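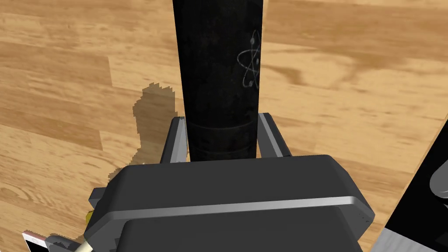
1/ Robot week at the Dahlgren returns depot

We've got one arm going onto the returns bench here in Brerkville and I've been grinning since Monday's coffee. Before it touches a real parcel, we run every awkward item in simulation. Black cylinder with the little atom symbol on it, fingers open either side, wood floor behind. That's my workday now!

2/ What the job was

I've been on returns for 8 years. Open the box, lift the thing out, turn it over, check it, put it in the right tote, reach for the next box. Great crew, sore wrists. By the end of a July shift (tin roof, no breeze) you could hardly open your own lunch.

3/ What it is now

There are 10 of us on the crew and we've all had a go at building the grasp list. You pick an item, pick an approach, run it, watch, argue about it. 734 items on the list as of this morning. I typed in a fair few of those myself and my spelling of "cylinder" has improved no end.

4/ Tall things are my favourite

Anything tall and dark is a good argument starter. Do you come in low near the base or go for the middle? The old hands all say low, since that's how you'd grab it yourself with a box knife in your other hand. We've been putting that sort of thing straight into the Vevusitz planner, and I love seeing bench habits turn up as actual settings.

5/ Looking where the arm looks

You get used to the view from behind the gripper pretty quickly. My first day I kept leaning sideways in my chair to see around the housing, like that was going to help.
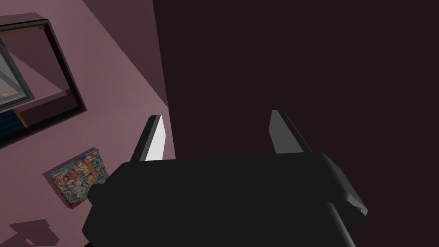

I now spend a surprising amount of time on approach angles with nothing in the fingers at all. Pink wall, dark wall, gripper open, and me muttering about clearance. It's oddly satisfying, bit like learning to back a trailer.

6/ The part people ask about

Yes, we talked about hours. We asked early and got it in writing: same hours, and everyone rotates through the sim desk so it doesn't turn into one person's cushy number. Pay grade for the desk is still being sorted. I'd like that settled before the arm goes live and I've said so.

7/ What I'd miss

Chatting over the bench, mostly. The desk is quieter. We've moved it closer to the tea urn, and that has helped a lot.

8/ Next up

Soft stuff! Jumpers, tea towels, one very floppy sunhat. If anyone's worked out a decent way to pick up a sunhat, my replies are open.

70 shares · 10 comments

Last updated November 23, 2023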